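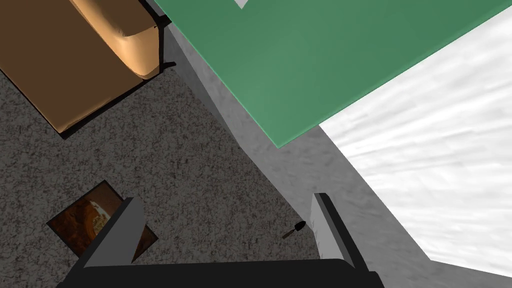

Why does a room echo?

Sound travels in waves. When you clap, the waves spread out and hit the walls. Hard, flat walls send them back to your ears. Carpet soaks some of them up.
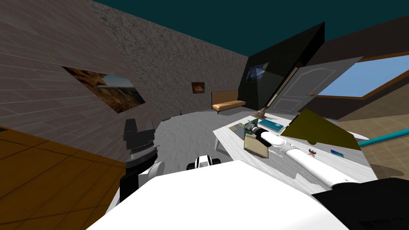
A white table and a gray floor.

In an empty gym, sound bounces many times before it fades.

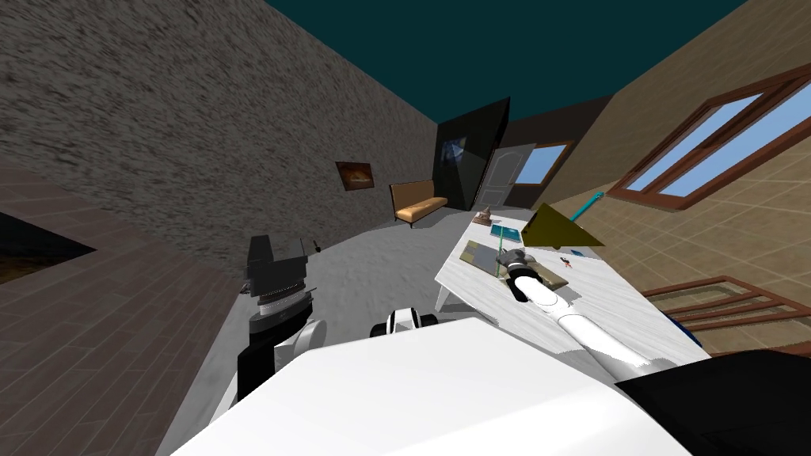

A flat tan mat on a white table.

Soft things like curtains and pillows make a room quieter.

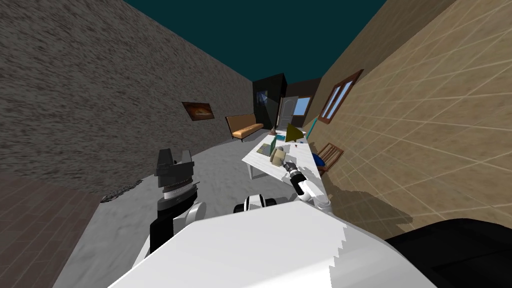
Try clapping in a bathroom, then in a closet full of coats. Which clap lasts longer?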